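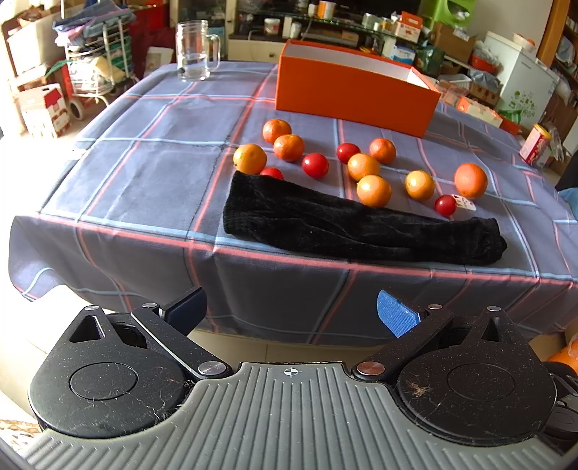 Fruit table with the sock, seen over the gripper

Posted in January by Dulce Ibarra
2 min read

Hi all,

Picking up Qistina's question before it gets buried under the Jilto thread.

Qistina Goh wrote:
> I went through the kitchen batch last night and the table layouts look
> awfully alike to me. Oranges in a row, box in the same corner, plain
> background. Are we planning to mix things up before Porkura starts the
> next training run? Also, does anyone mind if I drop the clips where the
> fingers never close on anything?

Yes to the first part, and I've started! I did a session at home with the plaid tablecloth (the old one, gray-blue with the red stripes) and put oranges, tangerines and tomatoes all in together, with a black sock lying right across the middle. The policy has been treating anything round and orange as the target, so I wanted tomatoes close enough to cause trouble. The box is orange too, which I hope is annoying for it. And I left the room behind just as it was - boxes, shelves, the little fridge with the green drawings and all.

I got 54 clips out of that setup, 30 of them fruit into the box and the rest moving the sock. The sock is a pain, by the way. It's plush and folds up on itself, so please try a few different grabs and don't settle on the one that feels easiest to your hand.

As for dropping clips, could you hold off? Bermúdez wants the misses kept and tagged, and I think that's right, we have hardly any of them in the 3,533 we've got so far. Just put "miss" in the notes column and leave the file where it is.

Two small things. Wipe the hubs down now and then, mine are covered in lint. And whoever has the second Asport case, I'd love it back when you're done with it.

Dulce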